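How to Teach a Chatbot Your Shop's Return Policy (Without Losing a Weekend)

I put this off for months! Then in March I finally sat down and got a little AI helper going on the contact page of our shop, Indurholm, and it was way less scary than I'd built it up to be. I used a tool called Filta, but the steps are much the same in any of the chatbot builders I've tried (I also played with Ustus for a while and liked it fine).

You don't need to code. You need your policy in writing, a cup of something, and a bit of patience. 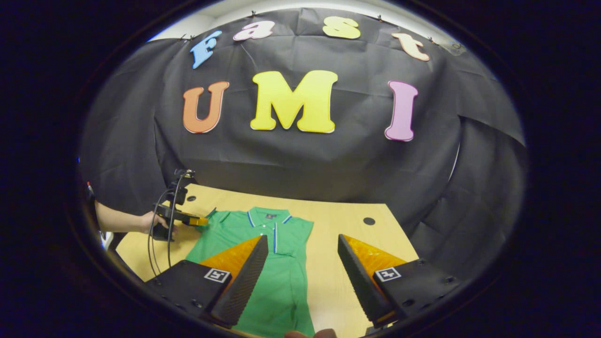
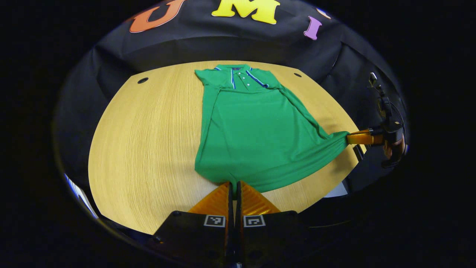 Step 1: Write the policy like you'd say it out loud

My old returns page was 822 words of stuff I'd copied from three different places, and two parts of it disagreed with each other. The bot picked a different one each time it was asked! So start over in a blank document. Short sentences, one rule per line. If you take returns for 17 days, write "17 days from delivery" and use that exact phrase everywhere.

Step 2: Collect real questions

Go through your inbox and copy out what people really ask, typos and all. Mine were mostly "can i swap sizes" and "who pays the postage." Paste them into one file and put your own answer under each one.

Step 3: Upload and give it a name

In Filta you go to Sources, then Add Text. My plan has a limit of 2,000 characters per source, so I split things up: returns, exchanges, sale items, gifts. Save each one separately and give it a boring, clear title. Then name the bot. Ours is Lill, and she signs off as "Lill, the shop's AI helper" so people know what they're talking to.

Step 4: Tell it when to stop

This is the setting I wish I'd found first. Under Behavior there's a box for instructions, and mine says: "If the answer is not in the sources, say you don't know and offer the contact form." Before I added that, Lill was cheerfully promising free return labels (we have never had free return labels).

Step 5: Try to break it

Ask it your 5 hardest questions, then ask them again worded badly. My friend Josefina Arancibia tested ours from her phone at 11 p.m. and got it to agree that a gift card could be returned for cash, so back to Step 1 I went for a new line about gift cards.

Step 6: Read the chats

I read the log with my coffee every morning for the first stretch, and now I just dip in when I have time. If the same question keeps getting an "I don't know," add it to your sources and hit Retrain. Remember to press Publish afterward! I forgot twice.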